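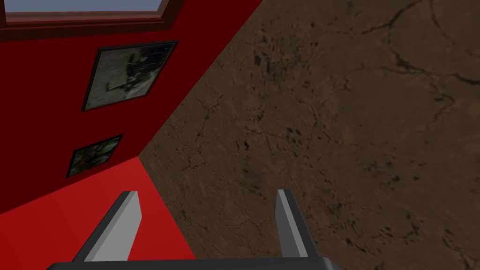

Plorneck opened its training hall in Clelow to the public for one afternoon in May, and 52 people came to see how the company teaches its household robots. The work is done in simulation. The visitors watched computer-rendered rooms on a large screen while the staff explained what the robot has to learn there before it gets a turn on a real machine.

The afternoon started at 2 p.m. with a short talk. After this the guests went in small groups to the control desks, where they could steer the simulated arm for a few minutes each. The program is called Ovora. It has 13 rooms at present, and the team wants to bring the number to 50 before the end of next year. One of the rooms shown has red walls and a white basin set against a wooden surface, with metal rails on the cabinet beside it.
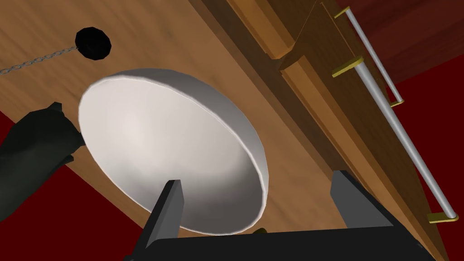 Kļaviņa, in the discussion after the first session, asked whether practice in such rooms is worth much if the real kitchen has bad light and a slippery floor. The staff answered that it is a fair question and that they do not have a full answer yet. A robot that does a task well on the screen must still be tested slowly in a real room, and some tasks have to be learned almost from the beginning.

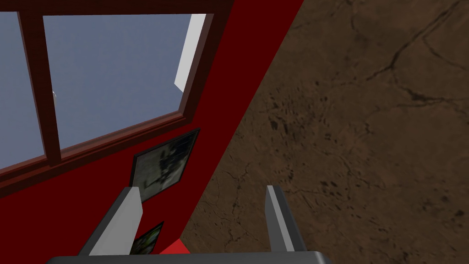

The training hall keeps a record of every practice run, also the failed ones. In April the number was 1,205. According to the team, the failed runs are used as much as the good ones, and several of them were replayed for the guests at normal speed and then slower.

Coffee was served in the entrance hall until 5 p.m. A second open afternoon is planned for October. Admission will again be free, but groups from schools are asked to write to Plorneck in advance, as the control desks are few.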